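4. Findings: how the evening cover was kept up

4.1 Who turned up, and for how long

The sign-in sheets at Tedelcombe give 3,162 separate entries over the period. That is entries, and one person could make two in an evening if they went out for a smoke and signed again, which the older members did and the students mostly did not. We took out the doubles where the handwriting and the time made it plain. Left with 1,589 evenings we are happy to call a full turn, meaning in the building from opening until the shutters went down.

Full turns were not shared out evenly. A small core did most of them. Sheila Sedgwick's own diary, which she let us copy, has her down for more than the sheets do, and where the two differ we have gone with the diary. She wrote it the same night. The sheets were often filled in the week after from memory, and in one case all in the same green pen.

The rota itself changed shape twice. First it was a wall chart, one name per box. Then a shared list online, which the younger ones liked and which the rest never opened. Then back to paper, but with two names per box, so that a no-show left someone in place. This last version is the one people mean when they talk about "the rota", and they tend to talk as if it had always been so.

4.2 Swaps

Swaps are where the rota really lived. Very few were agreed in advance through the coordinator. Most were a text on the day, or a word at the bus stop, and then a correction on the sheet if anyone thought of it. Heidrun Schwaiger kept hers in an envelope:

"I owed Niamh one from before Easter and she owed one to Malathi, so I just did Malathi's. That was all three of us straight. I don't think the chart ever new about it."

We found a fair number of these three-way settlements once we began asking. They matter for the argument because they show debts being passed on, as Tindall's earlier piece on the Bunting allotment society suggested they might be (we had doubted it, see section 2). A turn owed was a turn owed to the group, more or less, and could be paid to anyone in it. But not by anyone. New people were expected to pay back the same person they had borrowed from, and were thought a bit forward if they tried otherwise. It took about a year before that wore off. Nobody had set this down as a rule and several members denied it was one, then gave us cases.

Men swapped less. They also missed less. We don't make much of this, the numbers are too small.

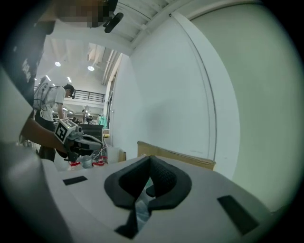 Figure 3. Under the ceiling beam.

Reading time for this section: 8 min

4.3 What counted as missing a turn

Being late did not count. Leaving early did, even by ten minutes, and was remembered. When we asked why, the answer was nearly always to do with the locking up, which took two people: one at the back door, one to walk round and try the windows. To leave early was to leave the other person to do the back lane alone in the dark. Lateness only meant the kettle went on later.

Being ill was fine so long as you said so before noon. After noon it was treated as half a miss, though again no one would call it that to us straight out. Malathi Kamath came nearest:

"You'd get a look. Not a nasty look. But then next time you were short, people would be a bit slow to answer the phone."

The slow phone came up in interview after interview. It was the only penalty anyone could name. In the last spring covered here it seems to have been used against one member for a long stretch, until she stopped coming, and those who stayed were uneasy speaking about it. We have left out the details at her request.

4.4 The Dira evenings

The Dira evenings have to be treated apart. These were the nights when the group covered for its sister club across the river, under an arrangement dating from the flood year. Fifty-eight of the full turns fall under this heading (the sheets have a D in the margin). They were disliked. Long bus ride, strange keys, and a boiler that needed watching. Even so the miss rate was lower than at home, which puzzled us at first.

Two reasons were put forward. Niamh Lenihan said that you would be ashamed to let down people you hardly knew, whereas your own lot would forgive you. Others said it was simply that the coordinator rang round the night before for Dira and never did for home. We can't separate these two with what we have. The ring-round started in July and there are too few Dira evenings before then to compare.

What can be said is that turns done at Dira were worth more in swaps. One Dira for two home was the going rate, and it held steady. When the sister club offered to pay bus fares the rate did not shift, which suggests it was the evening itself being priced and not the cost of getting there.

4.5 Limits of the material

The sheets for one winter are lost, probably in the move between cupboards. The diary covers part of the gap. Interviews were done after the fact and mostly in pairs, as people asked for, so some answers will have been shaped by who was sat next to them. We spoke to eight former members by phone only. Those who left on bad terms are under-represented, for the obvious reason.

We also relied on the margin notes more than we would have liked. Some are in a private shorthand. "Vudo" is written against several evenings and was explained to us in two quite diffrent ways, once as a nickname and once as the name of a card game. Those evenings are in the totals but not in the swap tables.

Coding was done by two of us and checked by the third, with disagreements settled by talking. Most were over half misses. The coding sheet was closed on October 31, 2020 and has not been changed, apart from one entry counted under the wrong Lenihan (there are two, sisters).

The next section goes back to the question of debts passed on, and asks whether the Tedelcombe case is odd in this or whether other groups were just never asked.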